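Home | Notebook | Rigs | Parts | Log in

June, 4:10 pm. Gearbox assembly in sim, teleop by Jawad. Dalia wants 64 demos for Mesen by the end of the month. I'm not convinced the policy will learn anything except his hesitation.

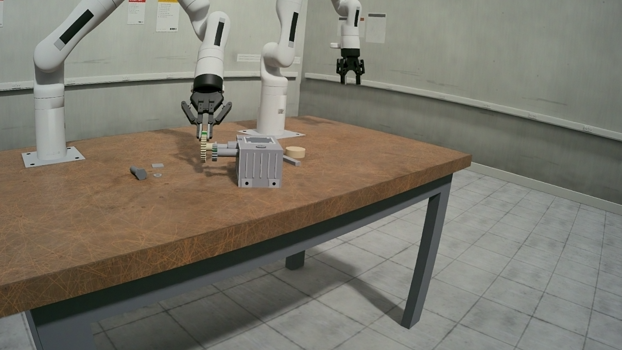 Left gripper, beige gear near the shaft end. Right arm parked.

Contact is the part I don't trust. There's no force feedback at the handles, so he's lining gears up by eye – fine for a person, but what does the recording teach? Asked for 36 demos with the start pose varied before we go further. Also want the failures kept.
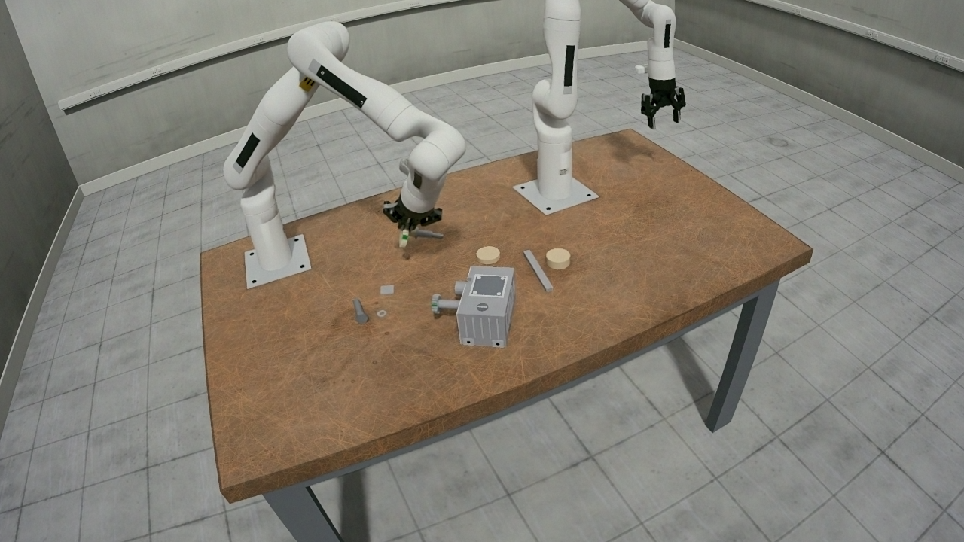 Pale piece held just off the tabletop, bolt and washer still loose.

Second arm still idle in both. Ask Dalia if we log its joints anyway.

Lamcombe workshop notes – contact Jawad Khattak | Back to top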